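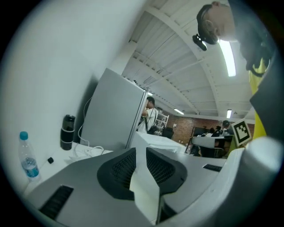

The Wevura's wide camera at work, tabletop to the left and a marker card farther into the room.

Wevura hand-held gripper, reviewed
Price as tested: $1,398 with case and marker cards
Posted 2019-12-17

I have collected demonstrations for manipulation policies three different ways now, and the Wevura is the first one I've looked forward to picking up in the morning. You squeeze the trigger, do the task with your own arm, let go, and you have an episode. No robot to home, no leader arm to babysit, no joystick cramp. I had nearly 100 usable episodes before lunch on the first day, and that included reading the manual (it's short!).

The camera is the best part. It looks out over the housing through a very wide lens, so you get the work surface and most of the room behind it in one go. All that background is good news for tracking. Our old setup lost its position whenever we got close to a blank wall, and the Wevura loses it a lot less, especially with a marker card or two standing where the lens can catch them. Put them out before you calibrate. I moved one halfway through a session and had to throw away everything after it, which was my own fault and still hurt. 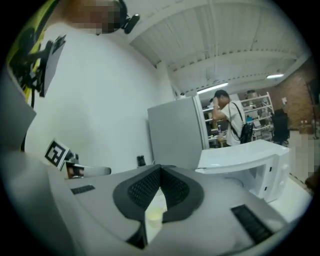 Stina Akolgo
Contributing reviewer, research hardware

Our main task was kitchen stuff: open the microwave, put something in, close it, take it out again. Doors are a great test for a tool like this. The handle is close, the swing is wide, and your wrist wants to do something a robot wrist can't. After a while you learn to step around the door with your whole body and keep the motion smooth, and the replays get so much nicer once you do. I'd tell any new operator to spend their first hour on doors and skip the pick-and-place entirely.

We finished with 1,791 episodes. The Endo desktop app pulls them off the unit, lines up video with finger width, and flags the ones where tracking dropped out. Sorting is fast, with keyboard shortcuts for keep, trim and toss, and I got oddly fond of it. Exporting is slower. I started the big export before going home and it was still going when I got in. There's an update promised for January, so maybe that gets better.

Other gripes. The housing is bulky and takes up a big share of the bottom of the view, so anything low and close gets hidden. We masked that area out for training and didn't miss it. The strap rubs on a bare wrist. The finger pads wear at the tips, and you only get 4 spares in the case. And the record light is on the side you can't see if you're left-handed, come on.

None of that stopped me from wanting a second one. The policy we trained on the microwave set opened the door on a real arm the first afternoon we tried it, a bit shaky, and I may have yelled. If your lab has one arm and a line of people waiting for it, get a Wevura and let them collect while they wait.

Good: quick to learn, steady tracking, the Endo sorting screen
Less good: export times, strap, too few spare pads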